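Hanlow Scan Cleaner, three months on
3 min read
Print | E-mail

I bought Hanlow in September because I had 400 pages of my grandfather's chapel histories to get into shape for a reprint, and I'd got to page 20 by hand before my eyes gave up. It's a small desktop program that straightens scanned pages, evens out the background and takes away the show-through from the other side of the sheet.

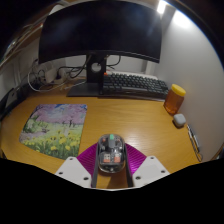 Can it cope with pages where the ink has faded?

Mostly, if you scan in greyscale first. Straight black-and-white scans lose the thin strokes before Hanlow ever gets a look at them.

The straightening is lovely. I fed it a whole chapter of wonky pages and it squared them up while I made tea — only 2 needed nudging by hand. Show-through is trickier. On the default setting it ate full stops and the dots off the i's, and in Welsh place names it had a go at the circumflexes too (unforgivable!). Turn the strength down to 3 and it behaves.
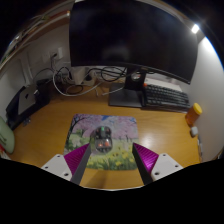
I do wish it remembered that setting between chapters, mind. You have to put it back every single time, and I forgot more than once and had to redo the lot.

I tried Cozma as well, which is cheaper and much quicker, but it leaves a grey fuzz round every letter that looks awful on cream paper. Huw Gronow, who is printing the book for me, spotted it straight away on the proofs.

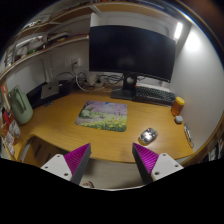

The desk, with the monitor switched off.

Saving out is simple enough. Page margins carry over properly to Ataton, where I'm doing the layout, and the files are a sensible size.
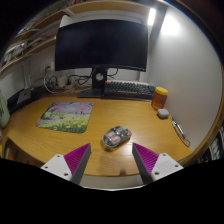

The manual is thin and the help forum is quiet, so expect to poke about a bit. I'd still buy it again — for old letterpress it's the best I've used.

Updated 30th December

Contact | © Valow Small Press Notes | Back to top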